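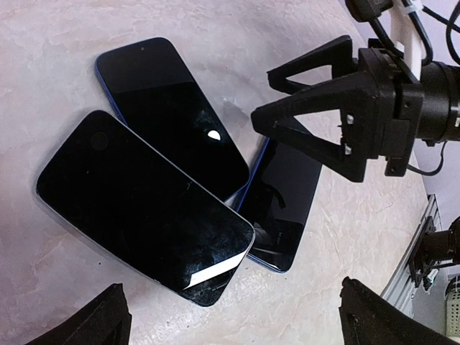 A reader wrote in to say she had handed back her keys in August, left the flat cleaner than she found it, and then got a claim against her bond for carpet cleaning, an oven, a blind and a full repaint of the bedroom. She wanted to know whether she had to agree to it, and what to do if she didn't.

She doesn't have to agree. A claim is a request until you sign it or the tribunal decides it. The steps below are the ones to follow if you rented through an agent such as Lukstead or directly from an owner. Time limits differ from state to state, so check yours before you start.

## 1. Don't sign the claim form yet

Agents often send the bond form with the deductions already filled in. If you sign it, you have agreed to every line. Reply by email and keep it short:

> I have received your claim on the bond for 4/129 Atanasov Street. I don't agree to the deductions at this stage. Please send me an itemised list, with a quote or invoice for each item and the photos you are relying on.

Never sign a form with the amounts left blank. This applies at the start of a tenancy as well as the end.

## 2. Find the deadline

Once a claim is lodged with the bond authority, you should get a notice with a date on it. If you don't respond by then, the money can be paid out as the agent asked. Write the date down somewhere you'll see it.

Check that the authority has your current email and postal address. Plenty of notices go to the place the tenant has just moved out of.

## 3. Get your paperwork together

You will need:

- the condition report from when you moved in, with your own comments on it
- the condition report from when you moved out
- your lease
- any photos or video you took, with the dates
- receipts for cleaning, pest treatment or repairs
- emails and texts about repairs you asked for

If you've lost the first condition report, ask the agent for a copy. They are usually required to keep one. The old listing for the property can help too, if the photos are still online.

## 4. Go through the claim line by line

Make a simple table. The one below uses the reader's figures.

| Item | Claimed | Evidence sent | Your position |
|---|---|---|---|
| Carpet cleaning | $201 | Invoice | Not agreed, receipt from own cleaner |
| Oven cleaning | $129 | Photo | Agreed |
| Blind in lounge | $109 | None | Not agreed, noted as damaged at move-in |
| Repaint bedroom | $555 | Quote | Not agreed, wear and tear |

For each line, ask three things. Was it like that when you moved in? Is it damage, or is it fair wear and tear? Is the amount reasonable?

Wear and tear covers what happens when people live somewhere: faded curtains, carpet flattened in the hallway, light scuffs near a door. A burn in the carpet or a hole in the wall is damage.

Age matters as well. Paint and carpet lose value over time, and an owner generally can't charge you the full price of new for something that was already old. If the bedroom was last painted ten years ago, say so, and ask the agent to confirm the date in writing.

## 5. Make an offer

If part of the claim is fair, say which part. It narrows the argument and it reads well later if the matter goes further. In the example, the tenant would offer the $129 for the oven and ask for the rest of the bond back.

Put the offer in writing and give a date for a reply. If the agent rings you, take the call, then email a summary of what was said. Ask whether the undisputed part can be released now - in many places it can, on a separate form signed by both sides.

## 6. Go to the tribunal if you have to

If you can't agree, respond to the notice before the deadline and say that you dispute the claim. Depending on where you live, either you or the owner then applies to the tribunal. The fee is usually small and there is often a concession rate.

Number your documents and put them in date order. Bring the table from step 4. Most hearings are short, and some are held by phone. You may be asked to try to settle with the other side beforehand, and any deal you reach there can be made into a binding order.

## If you shared the place

Everyone named on the bond normally has to sign for it to be released. Get your housemates' new contact details before you all move out. If one of them caused the damage, the owner can still claim on the whole bond, and sorting out who owes what is between you.

The free tenants' advice session in Zestevville is held at the Grundwood library. Bring the claim and both condition reports.

Last updated 24 October 2025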